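How to Clean and Store a Removable Night Guard

Drendska Dental Clinic - Patient Guidance

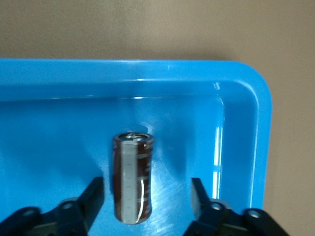

A night guard protects the teeth from the effects of grinding and clenching during sleep. It spends many hours in the mouth, and saliva, plaque and minerals collect on its surface each time it is worn. The guard should be cleaned every morning, and the work is easier if everything is set out first on a clean surface with a raised edge. A smooth plastic tray with rounded corners, such as the bright blue one shown, is easy to wipe down and leaves few places for residue to settle. Patients who received a Prillow case at their fitting may use its lid for the same purpose.

What you will need

A soft toothbrush kept only for the guard
Mild, unscented liquid soap
Cool or lukewarm water
A clean towel
A ventilated storage case

Daily cleaning

1. Wash your hands before handling the guard.

2. Remove the guard by easing it down evenly on both sides with the fingertips. Pulling from one side only may bend the material over time.

3. Rinse at once under cool or lukewarm water. Hot water must not be used at any stage, as it can change the shape of the guard.

4. Place a small drop of soap on the brush and clean the inside surface, then the biting surface, then the outer edges. Use light strokes. Regular toothpaste is not recommended - many pastes contain particles that scratch the surface.

5. Rinse until no soap remains.

6. Stand the guard on the towel and leave it until it is fully dry.

7. Place the dry guard in its case and close the lid.

Weekly soaking

Once a week, the guard may be soaked in a cleaning solution approved by your dentist. Follow the time and dilution printed on the package. Do not leave the guard in the solution overnight, and do not use bleach, alcohol or mouthwash. Rinse well afterward and brush once more with plain water.

Caring for the case

Empty the case every morning and wash it with soap and water. Let it dry with the lid open. A case that has cracked or no longer closes should be replaced. The case should be kept away from radiators, sunny windowsills and parked cars, and out of the reach of pets.

When to contact the clinic

Patients should call if the guard feels tight after a few nights of normal wear, if a crack or rough edge can be felt with the tongue, or if the gums become sore. Do not trim or reshape the guard at home. White deposits that remain after a weekly soak can usually be removed at the clinic during a regular visit.

Please bring the guard and its case to every checkup. New guards are reviewed 90 days after fitting, and the appointment is made at the front desk on the day of collection. Patients of the Bittencourt office may attend their review at either location.

Leaflet 482. Last revised 1 February 2025.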